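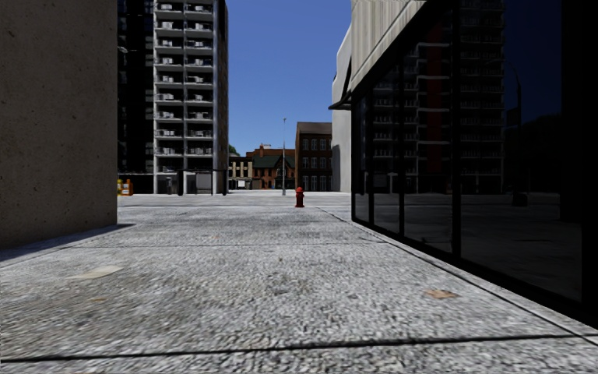 # Pullov Interview Transcripts

Transcripts of political interviews aired on Zarnarine, a regional broadcaster, with each speaker turn labeled by topic. Compiled by Kamran Sethi.

## Contents

- 30 interviews with candidates and officeholders
- 2,426 speaker turns, 1,321 of them from guests
- 22 topic labels, listed in `topics.csv`

## Format

One JSON file per interview. Each turn has `speaker`, `role`, `text` and `topic`. Crosstalk is marked `[x]` and left unlabeled.

## Known issues

Two November interviews are missing their opening remarks. Party names follow the on-air caption, so Rusis is listed as an independent in the early files. The Kuusk debate is not included.

## License

CC BY 4.0. Last updated Wednesday, January 18, 2023.

Contact: Kamran Sethi | Back to top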